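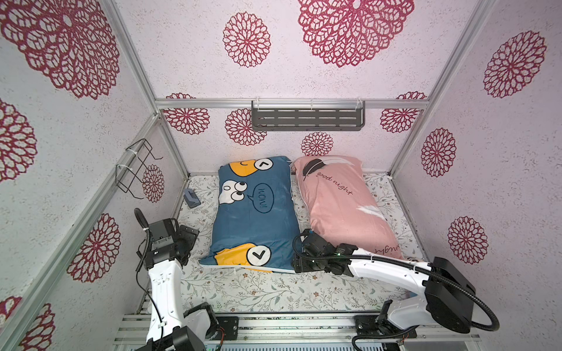 Two pillows side by side on a printed mattress, with patterned paper on the surrounding walls.

Caring for Pillows, Mattresses and Bed Linen in Small Rooms

Issued by the Household Advice Service, Clanska. Text revised by Dilek Akyol.

Residents of compact apartments and studio rooms regularly ask the Service how bedding should be kept when there is little floor space and only one window. The guidance below applies to ordinary cotton, polyester and blended bedding. Silk, wool and antique textiles should be referred to a specialist cleaner.

Airing the bed

Bedding should not be made up immediately after rising. Fold the covers back to the foot of the bed and leave the mattress exposed for at least 40 minutes. Where the bed stands against two or three walls, pull it a hand's width clear of them once a week and leave the door of the room open. Residents on the ground floor at Urkton, where the outer walls are cold in winter, are advised to do this more often.

A mattress placed directly on the floor requires closer attention. Raise it on its side every Monday, or on any other fixed day, and inspect the underside. Gray or black specks indicate mold. A slatted base, even a very low one, will reduce the problem considerably.

Washing pillowcases and sheets

Pillowcases should be changed weekly and sheets at least every two weeks. Turn pillowcases inside out before washing and shake the corners to release lint. Close all zippers and buttons. Do not fill the drum beyond three quarters, as tightly packed sheets rinse poorly and come out creased.

Body oils and face creams leave a yellow mark that ordinary detergent may not remove in one wash. Work a small amount of plain dish soap into the mark with the fingertips, leave it for a quarter of an hour, and wash as usual. Chlorine bleach should not be used on these marks. It can set the yellow color and will weaken the cloth over time.

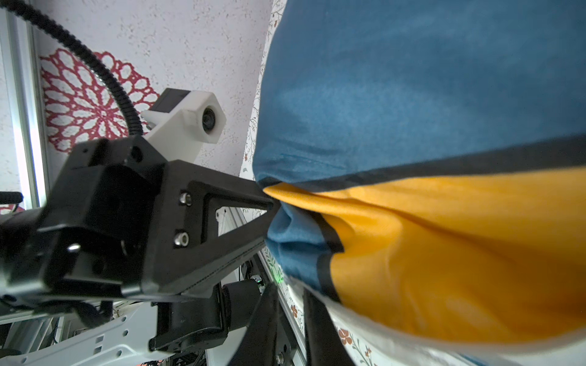 Printed fabrics should be washed separately on the first two occasions. To test whether a color will run, dampen an inside seam, press a white cloth against it firmly, and check the cloth for dye. If any color has transferred, wash the item cold and dry it away from direct sun.

Fabric softener is not recommended for pillowcases or towels. Half a cup of white vinegar in the rinse compartment may be used in its place, provided the manufacturer of the machine permits it. Vinegar must never be combined with bleach.

Washing pillows

Consult the sewn-in label first. Most polyester-filled pillows may be machine washed on a gentle cycle with a second rinse. Wash them in pairs so that the drum remains balanced. Foam and latex pillows should be sponged by hand and dried flat.

Drying must be thorough. A pillow that feels dry on the outside may hold moisture at the center for up to 2 days. Press it between the palms and smell it; a sour odor means that it must go back to the line or the dryer. Oranuch Panyasiri of the Manurung laundry room recommends stopping the dryer halfway through and breaking up any lumps by hand before restarting it.

A simple test of an old polyester pillow is to fold it in half and let go. If it stays folded, it should be replaced. 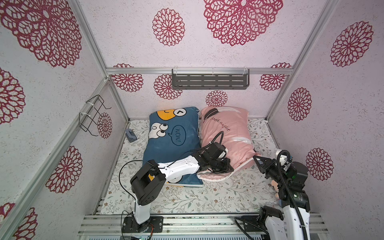 Storing spare bedding

Store only what is clean and completely dry. Cotton bags or old pillowcases are suitable covers. Sealed plastic is acceptable for a few weeks but may trap moisture over a full season. A complete set of sheets can be folded inside its own matching pillowcase, so that nothing has to be searched for when guests arrive.

Shelves and racks fixed above a bed should carry light items only. Check the fittings each July and tighten any that have worked loose.

Refold stored sheets along different lines twice a year. Creases left in the same place gradually wear through.

Printed copies of this page may be requested at the Duvitz office, Room 136, between 10 a.m. and 3 p.m. Questions concerning damp or mold in rented rooms should be addressed to Uthai Nilsuwan at extension 292.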